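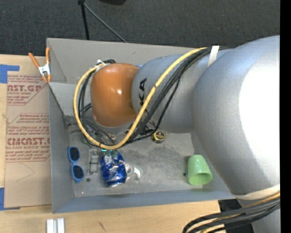
Setting up a two-piece band for a small room

These notes cover the load-in and line check for a support slot in a room the size of the Clondetti, which holds 189 standing. They assume a house desk, a house engineer and a changeover between acts with no full soundcheck. The band used throughout is Zedton, a duo playing guitar, drums and backing tracks, with both members singing.

1. Send the input list

Email the list to the venue before the day of the show. Number the channels in the order the engineer will patch them: kick, snare, overhead, guitar, tracks left, tracks right, vocal one, vocal two. Put the drummer's vocal last and mark it clearly, as it usually needs a boom stand. State which DI boxes you are bringing and which you need.

2. Prepare the tracks

Export every track at the same sample rate and at a similar level. Leave 2 seconds of silence at the head of each file. Keep the click on its own output, routed to the drummer's in-ear mix only, and never on the same stereo pair as the tracks. Carry a second copy on a separate player with the set already in order. Ildikó Jakab, who mixed the Szalai tour, also asks for a mono version of each file, which is useful where the side fills are not wired in stereo.

3. Build the kit off stage

Assemble the drums on the rug at the side of the stage and mark the stand positions with tape. At changeover the rug is dragged into place with the kick and snare still on it. Cymbals go on last. Tune before doors, then check the snare again once the room has filled.

4. Place the amplifier

Tilt a small combo back so that it points at the guitarist's head. Start with the master volume lower than at rehearsal. In a low room the amplifier will be heard over the PA for the first few rows, and the engineer cannot turn it down from the desk.

5. Run the line check

Play one channel at a time, in list order, and stop when asked. Then play the loudest chorus of the set for half a minute with both vocals. Ask for monitor changes by channel name and direction: "tracks down in the left wedge". Leave reverb requests until the levels are settled.

6. Clear the stage

Strike the kit on the rug and break it down in the corridor. Coil your own cables only. At the Zuvitz the loading door is locked at 11 pm, so vans should be packed before the headliner's last song.

Larger rooms

The same list works up to a capacity of roughly 526. Above that, add a second overhead and a rack tom channel, and ask whether the drum riser is fixed or on wheels.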